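Home News Notices Archive Contact

Laundry room, Hutley block: rinse settings

The Flernano machines on the ground floor were reset on 04/08/2018. The default spin is now 700 rpm and the drum takes 2 extra litres at the final rinse. Cottons programme: 77 minutes. Powder left in the drawer after a cycle should be wiped out by the user. Fleece and other pile fabrics go on the 30-degree programme, without softener.

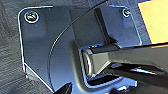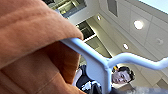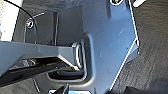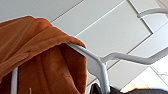 Gordon Bélanger writes that the lower spin leaves towels heavy and adds a second dryer token to every load, and he asks for the old setting back on cottons only. The request goes on the April list. Tokens remain 70p from the Ignacio desk. Flelex cards are not accepted in the dryers.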